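Desk to Hallway, and a Few Thoughts on Keys

15 October 2018

So the entryway project is still going! I know I said in September that it would be finished by the end of the month, and I really did believe it when I typed it. But then the paint took three coats, and then I changed my mind about the bench, and then Vesna came to stay and we spent the whole weekend eating and didn't pick up a brush once. Worth it.

For anyone new, our front hall is tiny. The door opens, you take two steps and you're basically in the living room. For years everything we carried in landed on the radiator cover: mail, sunglasses, dog leash, loose change, the little flashlight, a tape measure for some reason. I measured the wall between the door frame and the closet and got 20 inches, so anything I put there has to be small and has to earn its spot.

I started with hooks on the wall. I liked them a lot for two weeks. They're the kind you screw straight in, I bought them at Milošević (the hardware store down by the bus station, the one with the good bins of loose screws), and they hold coats beautifully. Keys, no. Keys swing and scratch the paint, and I had JUST done that paint. Then I tried a dish by itself, which was better for the wall but turned into a soup of coins and receipts with the keys somewhere at the bottom.

What I wanted was both in one piece, a place to hang and a place to drop. And wow, there are a lot of those out there once you start looking. I must have scrolled past some 100 of them. Brass trees, driftwood, a ceramic hand with the fingers sticking up (I was tempted, I admit it). Most were too wide, or so tall they'd tip the first time I hung something heavy on one side.
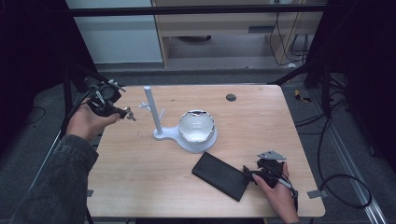 Small catchalls are my new favorite category of object, and I say this as a person who used to think they were clutter with a price tag. The trick for me has been to look at the footprint first and the pretty part second. I love a long, low base with the upright at one end and the bowl at the other, because the two jobs stay out of each other's way and you can reach into the bowl without catching your sleeve on whatever is hanging. The white stand on the light wood table is laid out just like that, with a peg on each side of the post and a round white bowl sitting on the wider end of the base. Two pegs sounds stingy, but it's plenty for us. One for my keys, one for the spare set, and everybody else can use the bowl.

The white is a big part of it too. Our hall gets almost no daylight and I've gone pale on nearly everything: walls, trim, the shelf. I was worried that white on white would look like a dentist's office, but set against light wood it feels clean and kind of cheerful. I do love a shiny inside on a bowl, because it picks up whatever light there is and you can spot a stray earring in it right away.

Now, the shelf. I had my heart set on a floating one with rounded corners — I walk into corners constantly, ask my hip — and Teodora Vukčević, who built our kitchen bench, talked me into making it a bit deeper than I'd planned. She was right. At the old depth the base would have hung over the front. The finish is a clear matte wax, two thin coats, rubbed in with an old T-shirt. I had the windows open and it still smelled for a day or so.

Still on the list:

Touch up the scratches from the key hooks
Find a basket for the leash and the dog towel
Decide about the mirror (round? I think round)
Move the mail somewhere that isn't the hall at all

That last one is the hard one. If you've got a mail system that works in a small house, please tell me about it in the comments, I will read every word. And if you have a narrow basket you like, same thing, I need one that's under a foot wide and can survive a wet dog towel every morning.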